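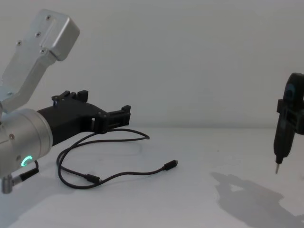
What the Body Drops From the Record

Memory of heavy drug use in early adulthood is patchy in a predictable way. People in recovery tend to keep the first time, the worst time and the last time. The years between are stored as a general impression, and many of the details are gone.

Ngozi Amadi has spent most of her career on that middle stretch. She runs a recall project at the Vermeulen clinic in Umel, where former users write down what they remember of their using years and then compare it with whatever paper survives: pay stubs, letters, class schedules, hospital bills. The project has 82 participants. All had been sober for at least two years when they joined.

The method is slow. A participant picks one month and writes without looking anything up. The account is sealed. Only then does the paper come out, and a second account is written next to the first. Differences are marked by type: missing event, wrong order, wrong person, wrong place.

Wrong order is the most common mark. A breakup is placed before a move when the lease shows it came after. A job ends a season early. Amadi puts this down to how the brain lays down sequence under repeated intoxication. The event may be stored well enough, but the tag that says when is weak.

Missing events are harder to sort. Alcohol and sedatives can block storage outright, and no amount of prompting will bring back what was never saved. Stimulants leave a different pattern, with sharp fragments and long gaps between them. Lost sleep adds its own damage, and so do head injuries, which were common in the group and rarely treated.

Soledad Lindgren joined in February. She had used for most of her twenties in Vonesier and believed she had a fair picture of it. Her first account covered a month in which, by her telling, she mostly stayed home. The bank statements showed $2,000 withdrawn in small amounts, nearly all of it at night, from machines across town.

"I read it like somebody else's mail," she said. "I knew the streets. I could not put myself on them."

Her second account ran to nine pages - four of them on a friend she had left out the first time. She has not tried to contact him. The project does not ask people to, and Amadi discourages it during the first round of writing, when new recollections are least reliable and a strong guess can harden into a fact.

Lindgren is now on her third month of records. The boxes are in her hallway, sorted by year, with one year still taped shut.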